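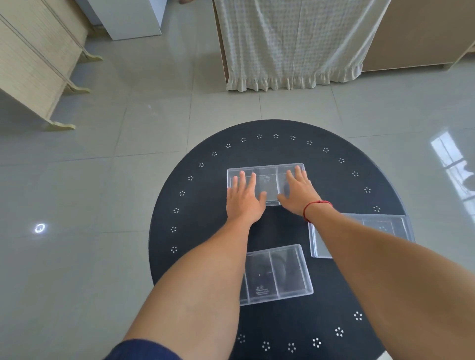
Bench tips, perception + planning, clear plastic bins

Updated 27 Sep 2019

Quick ones from this week, more when I get time.

Clear bins kill depth. The sensor looks right thru them and you get the table back, or nothing. Don't fit the box from the point cloud. Find the rim edges in the color image, intersect with the table plane, done.

Black tabletop: mask reflections first. Ours kept segmenting an arm's reflection as a second arm. Plane fit, throw out everything under the plane. 4 mm margin works for us.

Divided bins. Label each compartment as its own region, not one big box. Planner needs to know where the walls are or it'll try to drop stuff on top of one.

Patterned table edge is handy. Dots, flowers, whatever, use them as a cheap check that the camera pose hasn't drifted. Valbona's script does it at startup, takes 20 lines.

Overhang. If a bin edge is past the table rim, flag it and replan the push inward BEFORE any grasp. Add the check to the precondition list, not the recovery code. Learned that in February.

Hands in view = planner pauses. Keep the hand mask on a seperate thread. Florian had it in the main loop and everything lagged.

Sun on a shiny floor: lock exposure. Auto will wreck your edges. We start at 2000 microseconds and go down from there.

Log the raw frames, not just the masks. Disk is cheap

Next time: lids.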